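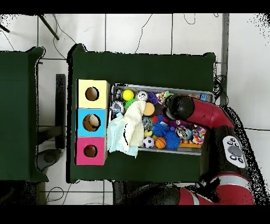
Toy Sorting Weekend at the Fimholm Toy Library

Gallery posted Sun 29 March

The Fimholm Toy Library lends toys to families and pet owners in Fimholm and Skestham. Twice a year we close for a weekend, take everything off the shelves and go through it. We check for damage, wash what can be washed, and put each item back with the right group. The spring sort is finished and the loan desk is open again at the usual hours.

We handled 273 items this time. Of those, 32 were retired and the rest are back in circulation. Click any picture in the gallery for the larger version. Captions are below, in the order of the slideshow.

Balls
Balls are the most borrowed group we have, and they come back in the most mixed condition. Tennis balls go out in the pet section once the felt starts to wear. Small soccer balls and basketballs stay with the children's sets as long as they hold their shape.

Spiky balls
We keep these in both hard and soft rubber. The hard ones are popular with parents of toddlers who like to grip things. They take longer to clean than smooth balls. A nail brush and dish soap does the job.

Sorting cubes
Cardboard cubes with a round hole in the top. Children can drop things in, and an adult can reach a hand in to get them out again. The cubes are light and easy to carry between tables, but they can't be washed, so we wipe the outside with a barely damp cloth. Replace them when the corners go soft.

Rope toys
Knotted ropes are checked by pulling each knot tight and looking for loose strands. Frayed ends up to an inch are trimmed. Anything longer than that and the rope is retired. Most of the retired items this spring were ropes.

Crinkle toys
Any fabric toy with a crackling layer inside gets squeezed all over to find splits in the seams. Small splits are sewn up with doubled thread. Please don't put these in the dryer. We lost several to dryers last July.

Cloths
Small cloths in plain colors, used for peekaboo, for wrapping things up and for covering a toy so a child can find it. They are washed warm and dried flat. Borrowers often forget to return these with the set, so check under the sofa.

Sponges
Round bath sponges are lent with the water play kit. They are also good for throwing indoors. Squeeze them out fully before you bring them back, and leave them out of the plastic bag overnight if you can.

Blocks and other hard plastic
Washed in the sink in batches and left on towels. We look for cracks and sharp edges. Stickers that are already peeling come off.

The shallow trays
Everything sorted by hand passes through a shallow tray first. A deep bin hides the small things at the bottom, and people tend to stop looking once the top layer is done. Tip the toys in, spread them out, and take the biggest ones first.

The Negri kit
The Negri kit has been repacked and is now in 3 bags, with a contents card in each one. Borrowers can take a single bag or the full kit. The loan period is the same either way.

Labels
Every item has a number on the Skedari list, which is the catalog we use for loans. The list has room for 2,000 entries, so we do not reuse the numbers of retired toys. If a label has come off at home, just say so at the desk and we will look the item up.

Back on the shelves
Heavy sets are on the bottom shelf, soft toys are in the middle, and anything with small parts is on top. The pet section has moved to the shelf by the door. Its loan cards are now green.

Donations
We can take clean balls, blocks and cloth toys. We have enough puzzles for now. Leave donations at the desk during opening hours, not outside the door.

The next full sort is in the fall. Pictures from earlier sorts are in the archive.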